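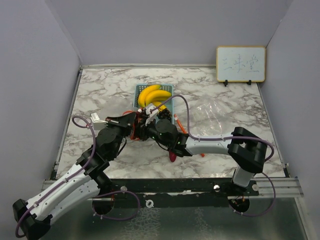

Skurkuvley Basket, open mesh side, item 1321

Reading time: 6 minutes

The Skurkuvley is a rectangular open-topped basket for fruit and vegetables, made by Urker and sold by Inville to greengrocers, cafés and anyone at home who wants their fruit out where they can see it. It has straight lines, an open top and perforated sides, and it goes on a worktop, a shelf or the end of a counter. One bunch of bananas goes in with the fingers stacked over each other, and there is still space in front for a small cluster of dark grapes. Against a white marble-pattern top the teal plastic shows up well, and yellow fruit looks good in it.

We have sold this basket for long enough to know what people ask before they buy it, so most of this page answers those questions. The measurements are further down.

What it is for

It is a display and storage basket. Most of our customers use it for fruit that is kept out at room temperature: bananas, apples, pears, citrus, plums when they are in season. It also does for onions and garlic, bread rolls in a cloth, or packets of tea and biscuits that would otherwise slide about in a cupboard.

The sides are open so that air can move past the fruit. They won't stop anything from ripening, but fruit kept in a closed plastic box tends to sweat, and a basket with holes in the walls is better in that respect. You can also see from the side what is left, which is handy on a shelf above eye level.

It isn't a colander. The holes are in the side walls and the base is plain, so if you put washed fruit straight in, the water will stay at the bottom. Let grapes and berries drain first, or lay a folded piece of kitchen paper in the base and change it when it is damp.

The sides and the handle

The walls are perforated with rows of small holes. They are small enough that a grape won't come through, though a loose stalk sometimes will. The rim runs all the way round above the holes and is smooth on the inside, so it doesn't mark soft skins when you lift a bunch out.

The handle section is a greyish piece in the middle of the rim at one end. It is meant for pulling the basket towards you along a shelf. To carry a full basket, hold it under both long sides. The handle will take the weight of a light load for a short distance, but a basket full of oranges is heavier than it looks and we would sooner you used two hands.

Setting it out

With bananas, put the bunch in first and at one end. The stem end can sit low in a corner with the fruit fanning out across the basket, which keeps the curved side up and means the tips rest on each other and not on the base. Bananas bruise where they press on something flat for a long time, so turn the bunch over once a day if it is a big one.

Leave the other end for whatever is being eaten soonest. On a shop counter this is usually the end facing the customer. Small fruit is best kept at that end too, where a hand can get at it without moving the bunch.

If you want the basket to look full when there isn't much in it, set it lengthways, with a short end facing the customer, and put the fruit at the back. Seen from the front, the bare part of the base is less obvious than it would be with the basket turned sideways. Set sideways, the basket takes up more of the counter and shows more of the mesh, which some people like.

A name board behind the basket helps on a busy counter. The one on the same table is a small whiteboard with a wood-toned frame and two black feet, with 三味堂 written on it in thin blue-grey marker. Stood in the back corner it leaves the middle of the table free. We stock a similar board from Gisler, which is described lower down this page.
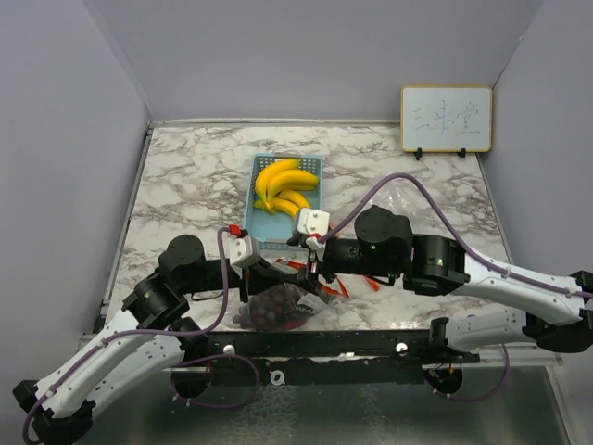

Measurements and packing

Item number: 1321
Maker: Urker
Shape: rectangular, open top
Width outside, at the rim: 205 mm
Sides: perforated
Base: plain
Handle section: grey
Sold: singly, or in a carton of 4
Carton number: 1111

The width is taken at the rim, so allow for that if the basket has to go between two uprights. It will sit on a shelf narrower than its own length, but please don't let it hang over the front by more than a finger's width. A full basket that is knocked at the overhanging end will tip.

Cartons come with the baskets nested and a sheet of paper between each. Keep the paper if you plan to put them away for part of the year. Baskets nested tightly without it can be hard to get apart, and people tend to pull on the handle section to do it, which is the part we least want pulled. Hold the outer basket by its long sides, press in slightly and twist.

Colour

There is one colour. Urker calls it blue, we call it blue on the invoice, and customers call it anything from light blue to teal. It does look different depending on the light. Under a warm lamp it goes greener, and near a window it is closer to a plain light blue. If you are matching it to tiles or an awning, buy a single one first and look at it in place before you order a carton.

We are asked now and then for white or dark green. Urker made a white one some years ago and dropped it, as it showed every mark from beetroot and cherries. There are no plans for another that we know of.

Cleaning

Wash in warm water with ordinary washing-up liquid. A soft brush gets into the holes better than a cloth. Rinse, shake it, and stand it on one end to dry so that the water runs off the base.

Don't use scouring powder or the rough side of a sponge. The surface will scratch, and scratches hold dirt. Bleach isn't needed for fruit and may fade the colour over time.

Sticky patches from labels come off with a little cooking oil on a piece of kitchen paper, left for a few minutes and then washed. Dried banana sap leaves a brown mark which looks worse than it is - soak the basket for half an hour and it will usually lift.

Some customers put theirs through a dishwasher on the top rack and tell us it has been fine. Urker doesn't recommend it, and we won't replace a basket that has gone out of shape that way.

What to stand it on

Any flat surface is suitable. On stone, glazed tile or a smooth laminate the basket will slide if you push it, which is useful for wiping underneath and less useful when small children are reaching up for a banana. A thin rubber mat cut a little smaller than the base will stop it moving.

Keep it away from the hob, the top of the toaster and the windowsill above a radiator. It isn't made for heat, and neither is fruit.

On pale worktops, including the white marble-pattern ones with grey and brown veins, check underneath from time to time. The basket itself won't stain, but juice from a split grape can find its way over the rim when you lift things out, and it dries hard to the surface.

The Gisler name board

The Gisler board is sold separately and is small enough to stand behind a basket on a café counter. It has a whiteboard surface in a light wooden frame and comes with two clip-on black feet. The feet push on to the lower edge, one towards each corner. If they are too close together the board rocks when you write on it.

Use a thin marker for shop names and prices, and a thicker one if the board has to be read from across the room. Blue-grey ink is gentler on the eye than black but doesn't carry as far. Whatever you use, wipe it off within a week or two. Ink left on through a whole summer can leave a shadow.

The frame is not sealed, so keep it out of puddles and away from the sink.

Ordering and returns

Single baskets are usually in stock. Cartons are sent from a separate store and take a little longer, and orders placed before noon go out the same afternoon if the carton is on the shelf. Fruit is not included with any of our baskets.

Look the basket over when it arrives. Check the rim and the handle section first, as that is where any knock in transit will show. If something is cracked, keep the wrapping and write to us with the item number. Unused baskets can be returned, but we can't take back any that have had food in them.

For larger orders, or to ask whether the basket will fit a particular shelf, write to Ya-wen Chuang at the Inville trade desk. Please give the depth of the shelf and the clear height above it, and say whether it has a lip at the front. A lip is the thing most people leave out, and it makes a difference to how the basket pulls forward.

Last updated: March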